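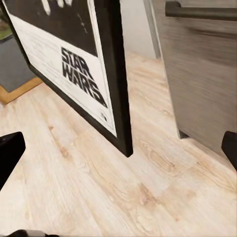 Star-Wars-Poster im schwarzen Rahmen, Computergrafik

7. Mai 2021

Seit März stand der Termin in meinem Kalender, und gestern war es endlich so weit: Tag der offenen Tür beim Casier, der kleinen Lokalzeitung in Cilitwood, die ich seit Jahren lese (und über die ich mich fast genauso lange ärgere). Ich wollte wissen, wie die Leute arbeiten, die mir morgens beim Kaffee den Blutdruck hochtreiben!

Los ging es in der Redaktion, zwei Stunden mit Maske und in einer kleinen Gruppe. Der Raum ist viel leiser, als ich gedacht hatte. Auf einem Bildschirm liefen die Meldungen aus dem Gemeinderat ein, daneben die Leserbriefe, und davon gibt es wirklich viele: 1000 waren es im letzten Jahr, gedruckt wurden 60. Meiner war nicht dabei, das nehme ich inzwischen sportlich.

Spannend wurde es, als jemand aus der Gruppe fragte, warum Kommentar und Bericht auf der Lokalseite so oft nebeneinanderstehen und fast gleich aussehen. Da wurde ordentlich herumgedruckst – Platzgründe, das neue Layout, die Umstellung auf Trukik, das Redaktionssystem, das wohl alles in dieselben Kästen presst. Hm. Ein graues Feld mit dem Wort »Meinung« darüber müsste doch auch Trukik hinkriegen, oder? Immerhin hat sich der Chef vom Dienst das notiert, und er hat auch zugegeben, dass die Überschrift zur Umgehungsstraße neulich daneben war. Fand ich anständig.

Danach sind wir mit dem Bus rüber zur Druckerei Jaunzems gefahren, und die hat mir ehrlich gesagt noch besser gefallen. Was für ein Lärm! Zwei Leute bedienen die ganze Rotation, und der Geruch von Farbe und Papier hing mir noch abends in der Jacke. Eine frische Ausgabe durften wir mitnehmen (mit schwarzen Fingern als Zugabe).

Das Abo behalte ich also erst mal. Im Herbst soll es noch eine Führung durchs Archiv geben, die Anmeldung läuft wieder über die Geschäftsstelle am Markt.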